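Home | Kitchen | Bath | Cleaning | Clearance | Contact

Stendex Drying Rack, two-tier

Item 214. Reviewed for the Femham shop by Emília Krajčí
5 December 2019

Shares 26 | Comments 9

We get a lot of dish racks sent to us and most go straight back. Stendex calls this one "the last rack you will ever buy." I have heard that before, from Potar, about a rack that rusted at the welds by May.

So, what you get. Two shelves, a slide-out tray and a cutlery cup that hooks on either side. The top shelf takes eight dinner plates if they are flat ones. The maker says more. I would like to see the plates they used, because anything with a deep rim leans on its neighbor and stays wet down the middle.

The finish is described as "rust defying." I don't know what that means and the box doesn't say. There is a coating, it looks even, and the ends of the wires are capped. Ask me again after a year of hard water.

The tray is supposed to drain into the sink on its own. On my counter it did, slowly, once I had folded a bit of card under the back feet. On Snædís Brynjólfsdóttir's counter, at our other store, it held a puddle all afternoon. Plan on tipping it out.

Assembly is said to need no tools. True, although the side brackets go on backward just as easily as forward and the drawing is the size of a stamp. The long lip faces the wall.

Do you need one? If you wash by hand for two people, a folded towel on the counter does most of the same job and goes in the laundry afterward. If there are more of you, or you have no counter to spare, the second shelf earns its place. I would still pick this over the Unnithan single-tier, which costs nearly as much and tips when you load one end.

Returns are accepted unwashed and in the box. The cutlery cup is not sold separately, so don't lose it.

Related items
Potar Over-Sink Rack
Unnithan Single-Tier Rack
Stendex Replacement Tray
Bottle Brush, long handle

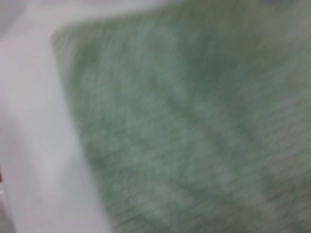

Soft green textured surface, close up.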